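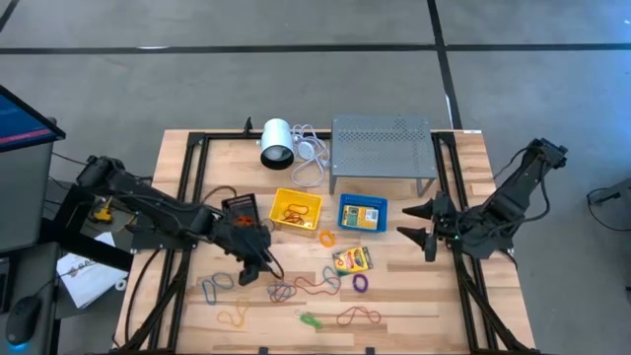
Monday, 7:40 am

Glue trials, day 2. Coffee first, then the clamps came off batch 2557. Shop was cold overnight, thermostat said 50 when I got in. Not good for hide glue or much else. Need to remember to leave the heater on low when something is curing. Wrote it on the door.

**Batch 2557** (the Malo yellow glue, maple to maple, no primer)

- joints 1 to 4 fine, broke in the wood, clean tear
- joint 5 let go right on the glue line, chalky white. Cold. Has to be cold
- joint 6 same but only at one end, the end nearest the big door
- squeeze-out still rubbery in the corners, scraped off in one long string

So the low-temperature number on the bottle is probably fair and I was wrong to argue about it. Redo 5 and 6 at proper shop temp before anybody quotes this batch to Antoniadis. They want the stool order in maple, and if a stretcher joint pops it comes back to us.

**Batch 1227** (liquid hide, Cillico, walnut to maple)

Left these in the clamps. Label says overnight, but overnight in a warm room, and we didnt have one. Poked a bead with a toothpick, still tacky underneath. Giving it till tomorrow. Open time was great though, could fuss with the alignment as long as I wanted. With the yellow I was racing the whole time and still got one joint in crooked (joint 3, it held, it's just ugly).

Smell is fine. Somebody complained last week about the smell, but that was the old jar, which should have been thrown out in the summer. It's in the trash now. If you wanted it, too bad.

10:15

Heater on, room coming up slowly. Cut new blanks from the long maple offcut. Two had a little cup in them, planed flat, lost more thickness than I liked. Kept them anyway for the practice joints. Not for the test set!! Marked with a red X on the end grain.

Things I keep getting wrong, so writing it down:

1. Wipe the mating face right before glue. Dust from the planer settles on everthing.
2. Glue on both faces. One face looks like enough and then there's a dry patch.
3. Snug the clamps, wait a minute, then tighten. If you crank right away the piece skates.
4. Write the batch number on the WOOD. Paper tags fall off. Had to guess on two pieces last week and ended up tossing both.

Question for whoever reads this: are we sanding the faces or leaving them off the plane? I've been leaving them. The Zevbridge notes say to scuff with fine paper, but those were written for an oily wood, and I don't see the point in maple. Try one pair each way in the next batch and we'll see.

1:30

Redid 5 and 6. Same bottle, same clamps, blanks warmed by the heater first. Went together nicely, good even bead down both sides. Leave them alone until tomorrow morning, please, no test tugs.

Out of wax paper. Used parchment from the kitchen, works the same, maybe better. Buy more of either.

Also short on the small bar clamps. One has a stripped screw, put it on the windowsill with tape on it. Don't put it back on the rack, I've grabbed it by mistake twice now.

4:50

Checked 1227 again. Firmer. Bead dents with a fingernail but doesn't smear. Walnut side looks a shade darker along the joint, might be glue soaking in, might be just damp. Look again when it's dry, before any oil goes on. If it stays dark we can't use it on the visible joints and Antoniadis will need to hear that early.

Tomorrow: break 5 and 6, unclamp 1227, start the scuffed / unscuffed pair. Heater stays ON low tonight. Sweep.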